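# The arm at the Dilham shed is sorting, on screen at least

September 5, 2026
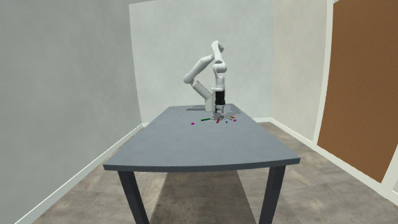 *The simulated arm over its six practice pieces.*

If you've dropped by our shared workshop in Dilham lately, you've probably caught Othmane Shehata and me hunched over a laptop, arguing about a table that doesn't exist. We're building a sorting arm for the small parts bench, and before we bolt anything down we're running the whole job in simulation — much cheaper when it punches the tabletop, which it did plenty in the first week!

The task is simple enough to say out loud. Pick up a small piece, carry it over, let go, come back for the next one. Othmane wrote the reaching part and I got stuck with the grip, and the grip is the hard part (he knew that when we split it up). Thin sticks are my enemy. Our last batch was 200 tries and 187 of them ended with the piece where we wanted it, so I bought myself a very large sandwich.

Essam Ouazzani has been cutting brackets for the real thing in the back bay, and he'd like everyone to please stop borrowing the 2 mm hex key. We're calling the project Quansah, after a long evening of worse names.

Next up is a run of 500 with the pieces dropped in fresh spots each time. If that goes well, we'll start wiring in October. Come by and heckle, or better yet bring a bag of odd little plastic bits you don't need back. Ask for either of us at the front bench.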